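The Desk with the Red Back

The desk had come with the flat. The letting agent in Melcombe had put it on the inventory as "shelving unit with desk, grey", and under condition had written "fair". It stood against the long wall of the back room, and when I first saw it I thought I would ask for it to be taken away. It had a top board, three compartments under that, and a lower part left open, with the desk sticking out at the bottom. The backs of the three compartments were dark red. Everything else about it was grey, and I couldn't understand why anyone would go to the trouble of ordering the red.

I didn't ask. I was tired, and I had been carrying things up the stairs since seven, and by the afternoon it was useful to have somewhere to put them down.

My sister came on the Monday to help. She is older than me and better at houses. She went round each room with her coat on, opening cupboards and shutting them again, and then she took the coat off and began on the kitchen. I was sent to the back room to make a start there.

"Just get things off the floor," she said. "It doesn't matter where they go."

It did matter, though, which was why I had been avoiding it. Most of what was meant for the back room had been our father's. He had worked for Gamivell for 38 years, first in the stores and then in the office above the stores, and when he died the firm sent us a letter and a box of what had been in his drawers. I hadn't opened the firm's box. My sister had, and had told me there was nothing in it but pens.

The other things had come from his house in Istden. There were tide tables, some of them older than I was. There was a tin of keys which fitted nothing we owned. There was a barometer wrapped in a pillowcase, and there was the green box.

I put the tide tables in the left compartment and the tin in the right. The barometer I left in its pillowcase on the windowsill, so that it could go on a proper nail later. Then I put the green box on the desk, near the front, and stood there with my hands on my hips.
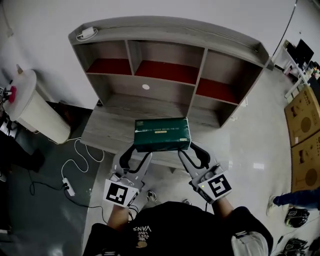 It was a present. I knew that much. He had bought it in the last winter, at Salameh's, the shop by the station where he bought everything he ever gave anybody. He had kept it on top of the wardrobe in his bedroom. There was no card with it and he hadn't said who it was for. When we cleared the house we found it on the second day, and my sister put it in my car without discussing it, and I drove it home and kept it under the stairs for the best part of a year.

She came in drying her hands.

"You've still got that," she said.

"I thought it might be yours."

"I thought it was yours. That's why I put it in your car."

We both looked at the desk. In the kitchen the kettle had started.

"It might have been for her at number nine," my sister said. "He used to get her something. She did his bins when his knee was bad."

"She moved to her son's."

"I know she moved. I'm saying who it might have been for."

She went to see to the kettle. I heard her getting the cups out, and then having to wash them first, as they had been packed in newspaper. I moved the box a little to the left. Then I thought it would be in the way of anybody who wanted to write there, and moved it back.

When she brought the tea we sat on two of the packing cases. She said the room would be all right once it had a lamp. She said I ought to have the desk under the window, where the light was, and I said it was too heavy and I didn't want to mark the floor before I had been there a week. She said fair enough. She asked what the red was for.

"I don't know. It was here."

"He'd have liked it," she said.

I said he would have painted over it, and she laughed, and said yes, he would have painted over it, and he would have used whatever was left in the shed. Our whole childhood had been painted with whatever was left in the shed. The bathroom had been the colour of the gate.

"Open it, then," she said.

"You open it."

"It's your flat."

I said that I would rather have my tea first. She didn't argue. She told me about her boiler, which had been looked at twice, and about the man who had looked at it. She had to leave by five to miss the traffic. At ten to she put her coat on and stood in the doorway of the back room, doing up the buttons.

"If it's chocolates, they'll have gone off," she said.

"It isn't heavy enough for chocolates."

"You've weighed it up, then."

"I've carried it about," I said. "You get an idea."

She kissed me and told me to eat something hot. I listened to her going down, and to the street door, which I had already been told to pull hard and which she had to pull three times.

Afterwards I did as I had been told and heated some soup, and ate it standing up. I rang the agent and left a message about the street door. I found the sheets. I found the bathroom light, which was on a cord and not a switch, and which I had spent two evenings failing to find.

It was after nine when I went back to the room. I had meant only to shut the window. I sat down on the packing case and took the box on my knee and turned it over, looking for a place where you could get a fingernail in.

Inside was a pair of gloves, brown leather with a wool lining. They had never been worn. The receipt was folded in the left one, and he had written a size on the back of it in pencil, and crossed it out, and written another.

I tried them on. They were too big for me. They would have been too big for my sister, and a good deal too big for the woman at number nine, who had been a very small person. I held my hands up in front of me and bent the fingers. The leather was stiff and made a noise.

His own gloves had been in a terrible state, that last winter. I remembered telling him so. I had told him to go and buy himself a decent pair, and he had said he would think about it.

I put them back, with the receipt where it had been, and put the lid on. Then I rang my sister. It was late, but she answered straight away, and I could hear the television going behind her.

"Well?" she said.

"They were for him," I said, and she turned the television down.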